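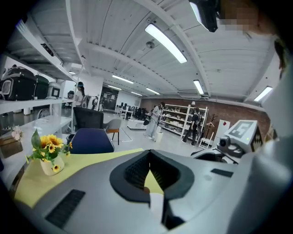 Maëlys Gilbert wrote in to say the Clokby tracker had never missed a pass for her, and that I should stop grumbling and buy one. I did buy one. I'm still grumbling.

Reviews > Software > Satellite tracking

Clokby 4, desktop version

Last updated: November

Clokby predicts when satellites will come over your location and, if you have a rotator, points your antenna at them. The box copy promises "effortless" tracking. I ran it for 44 passes, mostly weather satellites and a few amateur ones, with my old Zallholm rotator on the garage roof.

The predictions are fine. They ought to be, considering that every program of this sort starts from the same public orbital data. Rise times matched my free software to within 2 seconds, which makes me wonder what the $172 is for.

Some of it goes to the map, I suppose. It's handsome and it eats memory. Doppler correction works well on the higher passes, but twice it froze as the satellite came up and I had to retune by hand. Support blamed my radio. The same radio behaves itself with Wamach.

Rotator control is the weak spot. On passes that cross due north, Clokby swings the antenna all the way around the long way and loses the middle of the signal. The manual mentions a "flip mode." I couldn't find it in any menu.

If you want automatic recording and don't mind paying for it, try the demo first, and try it on a northern pass.

Review by Ermanno Amato

Contact | Copyright Kontogiannis Reviews | Back to top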